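Garau Shared Workshop, September build course
Handout 4: Block handling over a grid sheet
Notes: Dorottya Vörös

Fix the printed grid flat before homing either arm. Cell size sets the tolerance for the whole exercise.
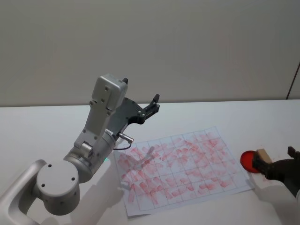
Home the left arm first, gripper open. Log the joint offsets in the Femstead sheet, row 289 onward.
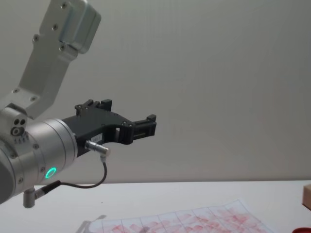 Leave a loop in the gripper cable. A taut cable loads the connector when the wrist rolls.

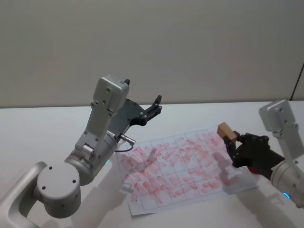
Fig. 3. Wooden block held above the grid, right arm.

Limit approach speed to 100 mm/s. Record the cell under the block at each stop. 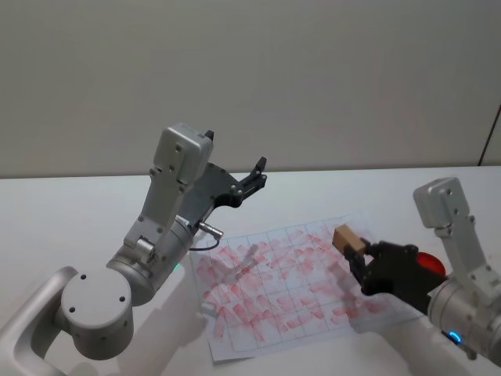
Repeat with the fingers rotated 90 degrees. Send logs to Giang Từ before the next handout.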